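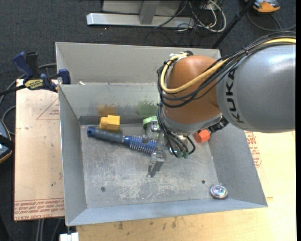

Gray bin with the sloped sides, clamped to the table. Blue brush in the bottom.

findon_26
Love this bin!! Small stuff slides right down to the floor where you can grab it — I want one for my whole bench. What are the clamps?

Magsi
Blue bar clamps, two on the upper left rim. I'd add one on the other side too.

drasari4
Disagree, two is plenty. My worry is those holes in the floor. Screws will find them.

findon_26
Tape from underneath! I did mine in June and it's still holding.

Staltel
Great shop bin, but I'd hang the brush up. Bristles go flat lying down like that.

drasari4
Mine has been lying down for years and sweeps fine.

Magsi
What would get those dusty streaks off? I paid $20 for mine and it scuffs just as bad.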